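About > Who we are > How we work

Our work | Training | House rules | Contact

I started Vallari as a two-bench workshop, and we now have 25 robot cells and a rulebook that I'm a bit too fond of! It has 83 rules (it was 153 before we had a good clear-out in September) and every new starter gets a paper copy.

My favourites are the plain ones. Check the cables before you power up. Keep hands outside the cell while the arms are live. Write down what you changed, even if it's tiny.

Two arms, one shopping bag:

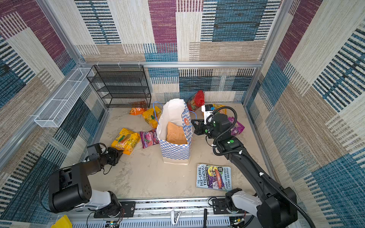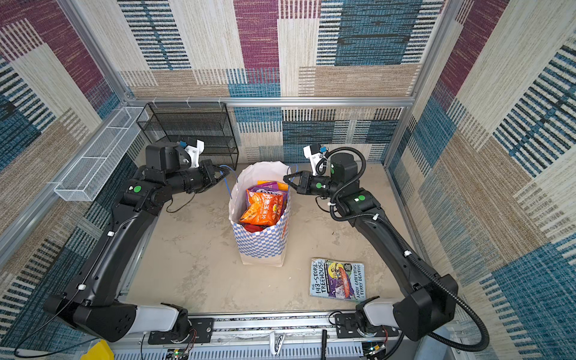 If a rule gets in your way, tell me and we'll talk it over at the 2 o'clock tea break – that's how most of the old ones went.

Related
Our work with Gradova
The Kovalchuk checklist
Flesidura: cell safety notes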